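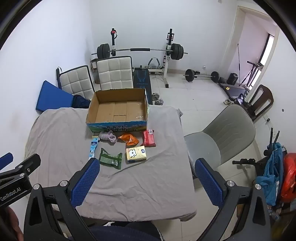
Junhao Zhong hält dagegen, dass Einräumen noch lange kein Haushalt ist. Ein paar Packungen vom Tisch in einen Karton, das könne ein Greifer heute, und in ein paar Jahren könne er es auch schnell. Aber wer räumt den Karton danach weg, wer faltet ihn, wer merkt, dass die Tüte oben ein Loch hat?

Geschrieben von Vija Mägi am 28. Dez. 2024

Das war die Antwort auf meine Frage von gestern, er hat sie mir per Nachricht geschickt und ist einverstanden, dass ich sie hier reinstelle. Ich mache daraus ein eigenes Thema, im alten ging es am Ende nur noch um Staubsauger. Also noch mal: Können Maschinen inzwischen Hausarbeit oder einfache Arbeit in der Werkstatt, ja oder nein? Mit Hausarbeit meine ich so etwas wie auf dem Bild. Kleinkram liegt auf einem Tuch, der Karton dahinter ist leer, und das Zeug soll hinein.

Jaanus Vaher schrieb:
Nein. Jedenfalls nicht zu einem Preis, den jemand für zu Hause bezahlt. Ich arbeite bei Kirnon im Versand, wir haben seit Juli eine Packzelle. Bei festen Schachteln läuft sie gut. Bei Tüten ist die Fehlerquote so hoch, dass wir die Beutelware wieder von Hand packen. Eine Tüte hat keine feste Kante. Mal ist sie prall, mal hat sie eine Falte genau da, wo der Finger hin will.

ulex70 schrieb:
Welche Greifer habt ihr denn? Mit Saugern bekommt man bei knittriger Folie keinen Unterdruck, das ist bekannt. Mit zwei Fingern und weichem Belag sieht das anders aus. Ich habe bei uns im Ulex (offene Werkstatt, falls es jemand nicht kennt) eine Reihe mit Snacktüten gemacht. 209 Griffe, davon 13 daneben. Gleiche Tüten, gleiche Höhe, aber jedes Mal neu hingeworfen.

Jaanus Vaher schrieb:
Wir haben Sauger, stimmt. Aber 13 Fehlgriffe wären bei uns immer noch zu viel. Wer hebt die Tüte auf, wenn sie runterfällt? Dafür steht dann doch wieder ein Mensch daneben.

ulex70 schrieb:
Runtergefallen ist keine. Meistens hat er beim ersten Mal nur Luft gegriffen und es dann noch einmal versucht. Ich zähle das als Fehler, man könnte es auch anders zählen.

Elīna Lukoševičius schrieb:
Ich finde, ihr redet zu viel über das Greifen. Bei uns in der Wäscherei ist das Greifen von Stoff auch schwierig, aber schlimmer ist die Reihenfolge. Ein Mensch legt das Schwere nach unten und das Weiche obendrauf, ohne nachzudenken. Auf dem Bild oben ist etwas aus Stoff dabei, dazu eine knittrige Tüte und eine schmale Schachtel, die aufrecht steht. Ich würde die Schachtel an den Rand stellen, und das Stoffteil käme in die Lücke. Das muss eine Maschine erst einmal können, und zwar auch mit Sachen, die sie noch nie gesehen hat.

Vija Mägi schrieb:
Ist die Reihenfolge bei so wenig Kram wirklich wichtig? Ich werfe das zu Hause einfach rein.

Elīna Lukoševičius schrieb:
Wenn der Karton danach in den Keller kommt, ist es egal. Wenn er verschickt wird, nicht. Dann hast du Krümel statt Chips.

Aušra Ķēniņš schrieb:
Ich sehe es nicht so schwarz wie Jaanus. Wir haben bei Sakalauskas einen Arm, der Rohlinge in die Fräse legt und die fertigen Teile herausnimmt. Der macht das die ganze Nacht durch. Das ist Werkstattarbeit, und zwar eine, die keiner von uns gern gemacht hat. Die Frage von Vija war doch »Haushalt oder Werkstatt«. Für die Werkstatt sage ich ja.

Jaanus Vaher schrieb:
Teile in eine Fräse legen ging schon vor 18 Jahren. Die Teile liegen im Magazin, immer gleich. Neu wäre, wenn der Arm abends die Späne wegmacht und den Putzlappen aufhängt. Macht er das?

Aušra Ķēniņš schrieb:
Nein, das machen wir. Trotzdem ist es Arbeit, die vorher jemand von Hand erledigt hat. Man kann die Latte auch so hoch legen, dass nie etwas zählt.

Junhao Zhong schrieb:
So, jetzt bin ich auch angemeldet. Zur Ergänzung: Ich habe in Treltcombe eine Vorführung gesehen, Tisch abräumen, 70 Minuten mit Pausen. Die Teller waren am Ende weg und heil. Das Tischtuch lag noch da, mit den Krümeln. Auf Nachfrage hieß es, das Tuch sei nicht Teil der Aufgabe. Für mich gehört es dazu.

ulex70 schrieb:
Beim Tuch gebe ich dir recht. Eine faltige Unterlage ist schon beim Greifen lästig. Bei flachen Päckchen erwischt man gern den Stoff mit und zieht alles andere zu sich heran. Ich habe deshalb auf einer glatten Platte getestet, das hätte ich oben dazuschreiben sollen.

Jaanus Vaher schrieb:
Ja, hättest du. Mach die Reihe mal mit Tuch, dann reden wir weiter.

ulex70 schrieb:
Mache ich nach den Feiertagen. Gleiche Tüten, gleiche Anzahl. Wenn jemand andere Verpackungen vorschlagen will, bitte mit ungefährem Gewicht.

Elīna Lukoševičius schrieb:
Taschentücher, eine volle und eine halb leere Packung. Das Gewicht wiege ich dir morgen aus.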